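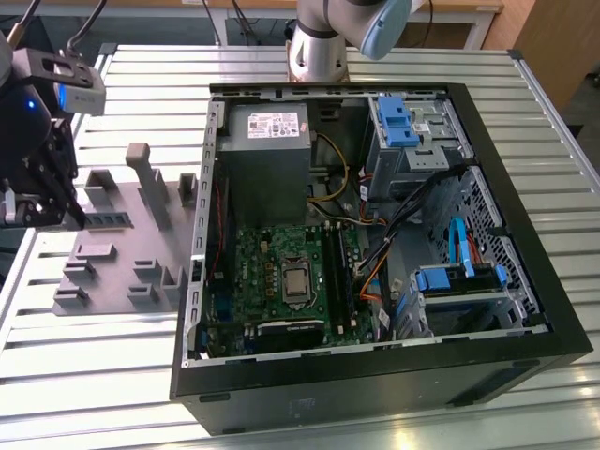 Tower on its side, side panel off. Power supply at upper left, processor exposed in its socket.

Old tower, CPU bare: reseat the cooler or replace it?
Posted by Ngân Tiêu, 11 January 2021

I have a desktop tower open to clean it and renew the thermal paste. The cooler is off and the top of the processor is wiped down. Before the cleaning, the machine shut itself off after 37 minutes of video encoding, every time, with the fan at 2000 rpm. At idle it stayed up all day.

The supply, the yellow and black cables and the graphics card are still in place. The hard drive is held by blue plastic clips and I would prefer not to disturb them. Two things I need to know before reassembly. Does the board have to come out to fit a cooler with a backplate? And should the supply be suspected as well, or only the cooling? The replacement I am looking at is a Kurico tower cooler. The old one is a low-profile type with push pins.

Eduard Šimko

Check behind the board first. Some cases have a cutout in the tray under the socket. If yours has one, a backplate goes on with the board in place. If it does not, the board comes out: graphics card first, then the main power connector, the CPU power connector, the front panel leads, then the screws. Photograph the front panel leads before pulling them. They are the only part of the job that takes real time to put back.

Push pins are adequate if all four lock. Turn each one back to its starting position, press opposite corners in pairs, and look at the rear of the board if you can reach it. The split ends should be fully through and spread. One loose pin gives exactly the fault you describe: fine at idle, shutdown under load.

Paste: a small dot in the center of the metal lid. Do not spread it.

I would reseat the old cooler, run the same encode and log the temperature. If it stays under 80 C and still shuts off, look at the supply.

Toàn Doãn

Buy a new one. Old computers are not worth the trouble.

Kvido Polák

Agree with Eduard on the order of work. On the supply: add up the 12 V load for the processor and the card and compare it with the 12 V line on the supply's label, not the total wattage. Borrow a known good unit for one test run if possible. It can sit outside the case on the bench, so the drive clips can stay where they are.

Measure the height from the processor lid to the side panel before ordering the Kurico. Tower coolers often do not clear in older cases.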